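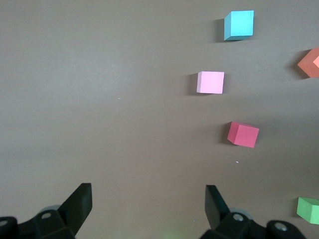 Foam cubes on the tabletop, right side

Foam cubes for sorting games — keep them or change to wood?

fouad_b
Hello all. I prepare a small play corner for children of three to five years, and I bought the foam cubes you see in my photo. There is a light blue, an orange, a pink, a red and one more. The full bag has 126 pieces, and I paid less than for one small box of wooden ones. My question is about the colors. I want to play "find me the same one" with the children, and I am afraid that the pink and the red are too near to each other. My table has a brownish grey top, quite matte. Is this a good background, or should I put a white paper under?

huiling.fu
The grey table is good, please leave it. I used white paper for one year and my pale pink cubes almost disappeared on it. On grey the pale colors stay easy to see.

Skirnholm43
I don't agree with Huiling. For pale pink okay, but a dark cube on a dark table is also hard for small eyes. I use a cream tablecloth, it costs nothing and you can wash it.

huiling.fu
A tablecloth moves when the children pull it, and then all the towers fall down. We had crying every morning before snack.

Skirnholm43
Then use clips. Mine stays in place since September.

jingyi_lu
About the pink and the red: in your photo I see no problem, the pink is very light and the red is strong. With me the difficult pair was orange and red. Put these two together under your evening lamp and look again. Under a yellow lamp my Ilta set became one big orange family.

fouad_b
Thank you Jingyi, I tried it at half past seven with only the floor lamp. You are right, the orange goes near to the red. The pink was still fine. So I will maybe take out the orange for the first weeks.

lanying_z
I will be the one who says wood. Foam is quiet, yes, but my son bit a corner from four cubes in the first month. Also it is so light that a tower falls when somebody opens the door. I changed to Hivano beech cubes and I don't go back.

huiling.fu
For children of three I still prefer foam. A wooden cube thrown at the head is no joke, I have seen it two times. The bites you solve by checking the bag each week and throwing away the damaged ones.

lanying_z
Each week 126 cubes? Good luck :)

huiling.fu
I don't give them all. Twelve on the table, the rest in the cupboard.

fouad_b
Twelve sounds good for me. One more question — how do you wash them? The seller writes only "wipe clean".

jingyi_lu
Lukewarm water, a little dish soap, press them in a towel and leave them overnight on a rack. Turn them one time, otherwise the bottom side stays damp.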